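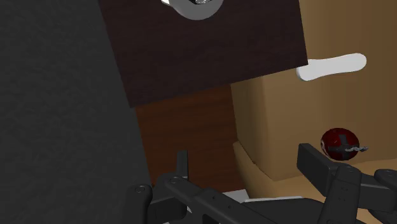

Fig. 4. Two wood-grained panels and a tan structure, with a gripper along the bottom (rendered view).

Section 4: Setting Up a Horilby Share Account

Read this section before you type in a single acre. The Horilby program matches farms that have surplus produce with food pantries that can use it. The sign-up screen says this takes minutes. Allow an evening.

4.1 Before you start

Have your farm number, last season's harvest records, and the name of one person who can answer the phone during picking. The form also asks for a "community impact statement." You can leave it blank. We did, and our account was approved the same as everyone else's.

4.2 Create the farm record

1. Choose New Farm, then enter your farm number without dashes.
2. Enter your planted acres by crop. Use what is in the ground, whatever you told the seed dealer in March.
3. Under Storage, enter only cooler space you control. A neighbor's promise of room in August is not storage.
4. Press Save. Wait for the green bar. If it doesn't show up, press Save again and check for a duplicate record.

Note: The practice farm that comes with the program, Grarnstead, lists 2,357 pounds of squash and no culls. Do not use it as a guide to your own numbers.

4.3 Post a surplus lot

1. Open Lots and choose Add.
2. Enter the crop, the weight, and the pickup window. The earliest pickup the form accepts is 9 a.m., even for sweet corn.
3. Set Minimum Load. The default is 80 pounds. Small pantries often can't take that much, so lower it if you want them to see your lot.
4. Choose Post.

CAUTION: Posting a lot is not a sale, a pledge, or a tax record. Get a signed receipt from the driver. The "estimated gift value" on screen comes from a price table last updated in July, and we have not found anyone who will say which July.

4.4 Check the match

The program claims to find the nearest pantry. It measures in a straight line and does not know about the river. Anju Katiyar's first lot, 1,348 pounds of cabbage, was matched to a pantry on the far bank with no loading dock. Look at the address yourself, then call before choosing Accept.

If no match appears by evening, cancel the lot and phone Colton Bouchard at the county desk. He keeps a paper list, and it has been right more often.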